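Gedano Countertop Fermentation Box, Second Version: Four Months In

I make tempeh, yogurt and, when I'm feeling proud of myself, natto. All three want to be kept warm for a day or so at a temperature my apartment has never once held on its own. For six years I managed with an oven light, a picnic cooler and a collection of jars filled with hot water, which I got up at two in the morning to refill. My tempeh was fine. I was not.

So in February I bought the Gedano. It's a lidded box with a heating mat in the floor, a small fan at the back and a controller on the front with three buttons, one of which does nothing I have been able to discover. Folded flat it goes under a bed. Set up, it takes over the end of the counter where the toaster used to live, and the toaster now lives on top of the refrigerator, where it is used mainly by people taller than me.

I paid full price and have no arrangement with the maker. I did write to them twice. More on that.

Setting it up

The walls unfold and click into the base at the corners. Three corners clicked the first time. The fourth clicked after I took the other three apart. The instructions are a single sheet of drawings in which a cheerful person with no neck assembles the box in four steps, and step three is the one where all the work happens.

There's a water tray that sits over the heating mat. Fill it for anything that needs humidity, leave it dry for yogurt. A wire rack goes over that. The rack has little feet and the feet come off. I've found all of them so far.

The probe is on a cord long enough to reach anywhere in the box, and you should use it. Left dangling, it measures air. Pushed in between two bags of tempeh, it measures the thing you care about, and those two numbers part company about halfway through a batch.

How steady is it?

Pretty steady. I put an old kitchen thermometer in beside the probe and checked whenever I walked past, which was a lot, the first week. At yogurt temperature the two agreed closely enough that I stopped looking. At the low end it's a different story. I tried to hold 22 degrees Celsius for a slow sourdough levain and the box kept sailing past it, because the mat stays warm after it switches off and there is nothing in there to cool things down. In a cold kitchen it would probably do better. Mine is only cold when I'm trying to make tempeh.

The back left corner runs warmer than the front right. You learn this by rotating your jars or by not rotating them and having one yogurt that stands up by itself and one you could drink through a straw. I rotate now.

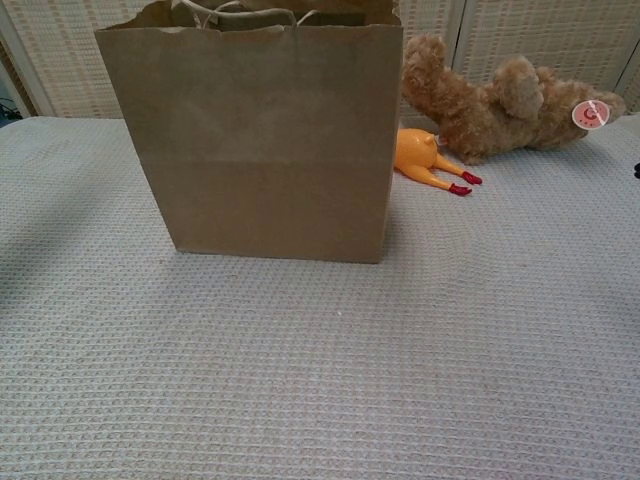
Plain paper shopping bag, the kind with twisted handles.

Tempeh

Tempeh is the real test for any of these boxes, because the mold starts out needing heat and then, once it gets going, produces more than it needs. A dumb heater will cook it. The Gedano does shut its mat off when the probe gets too warm, and it leaves the fan running, which I give it full marks for. The fan isn't strong enough. Around hour sixteen I prop the lid open with a wooden spoon, same as I did with the cooler, and I've come to think of the spoon as part of the kit.

My first batch was soybeans, dehulled by hand over the course of an evening I won't get back. It came out white all over and firm enough to slice thin. The second was black beans and went gray in the middle of each cake, which was my doing, as I'd packed them too thick. The third was chickpeas, and I have made chickpeas every other week since.

Canan Canpolat, whose tempeh class I took years ago and whose handout is still taped inside my cupboard, likes her beans drier than you'd believe. I used to cheat on this. In a cooler you can get away with it, as so much moisture sneaks out under the lid. The Gedano seals better, so damp beans stay damp and you get a sour smell and slick patches. Dry them. Dry them again. Leave the water tray empty for the second half of the run, whatever the little neckless person is doing in the drawing.

For starter I've been using a packet from Venduvach, 2 grams to a batch, with a splash of vinegar on the beans beforehand. Nothing to report there except that the packet doesn't reseal, and the sticker they give you to reseal it with doesn't stick.

Yogurt

Easy. I'd almost say too easy, but I've been waiting six years for easy. Heat the milk, let it come down, stir in a spoonful of the last batch, jars in, lid on, go to bed. I get six of my regular jars on the rack with room between them. Tall jars don't fit with the rack in place. Take it out and they do, but then they're sitting right over the mat, and the bottom third sets up grainy.

Sibel Gündoğdu from downstairs, who gets a jar of every batch in exchange for putting up with the smell of the natto, says the new yogurt is thicker and less interesting. I think she has a point. The cooler drifted down through the night and the yogurt went on souring slowly into the morning. To get that back I now drop the setting a few degrees before bed. It's a bit sharper that way and she has stopped bringing it up.

Natto

The box holds natto temperature without complaint for the full day. The beans come out stringy and properly stinky. So does the box. Natto is made by a bacterium that likes to travel, and I should have known better than to run it in the same space as everything else. The tempeh after it had a slimy patch and a whiff of old socks, and I threw it out.

The walls wipe down fine. The rack can be boiled. The fan can't be boiled, wiped or reached, short of taking out four screws that are the wrong shape for any screwdriver in my house. I wrote to Gedano about this and a very polite man named Hafþór Hafþórsson wrote back to tell me the fan housing was not intended to be opened by the customer. I asked how he would suggest cleaning it. He suggested keeping it clean.

If natto is your main thing, get a separate box for it, or go back to the cooler for that one job. I've gone back to the cooler.

The controller

Big readable numbers, a timer that counts up, and an alarm. The alarm goes off when the temperature is wrong, when the timer ends, when the power comes back after an outage and, on one occasion, at ten past four in the morning for reasons of its own. You can't turn it down. You can put a dish towel over it.

What I'd really like is a program, so it could run warm for the first half of a tempeh batch and cooler for the second. The cheaper Skekholm box has one. Szu-yu Yeh let me borrow hers for a couple of weeks, and I liked the controller a great deal and the rest of it not much. The lid is flimsy, the probe cord is too short to get into the middle of anything, and the door, yes, a door, opens toward you so that all the heat falls out on your feet. If somebody would put the Skekholm brain into the Gedano body I would buy it and complain about something else.

Running it

It's quiet. The fan makes a steady sort of breathing noise that I stopped hearing by the end of the first week, though guests ask about it. The maker lists the mat at 200 watts, and it spends most of a batch switched off. I haven't seen anything on the electric bill I could blame on it.

The outside of the box stays barely warm. I've rested a cookbook on the lid through a whole batch and the cookbook was unharmed, apart from what I'd already done to it.

One of the corner clips cracked in the third month. I wrote in again, got Hafþór again, and a bag of four clips arrived eight days later with no note. So, good service, in its way.

What I haven't tried

Koji. People keep asking. I'd want trays, more air than this fan can move, and a free weekend. Orhun Değirmenci has been growing barley koji in his first-version Gedano, with the lid held open by a folded cloth, and tells me it works if you stir it more often than the books say to and don't make plans. He has offered to lend me his trays. He's offered three times, so I suppose it's going to happen.

I also haven't tried proofing bread in it, beyond the levain business. My loaf pan fits. My big bowl doesn't.

Should you buy one?

If you make tempeh once a year, no. An oven light and some patience will do it, and you'll have a story. If you make it every couple of weeks and you're tired of getting up in the night, I think so, yes, as long as you own a wooden spoon. For yogurt alone it's far too much box; a decent thermos costs less and goes in the dishwasher.

Liked: holds steady where it counts, long probe cord, folds flat, seals well, spare clips come when you ask.

Didn't like: weak fan you can't clean, warm corner, rack feet, no programs, the alarm.

Still don't know: what the third button does. I've pressed it, held it down, pressed it with each of the others. If you have one of these and have gotten anything out of it, please leave a comment.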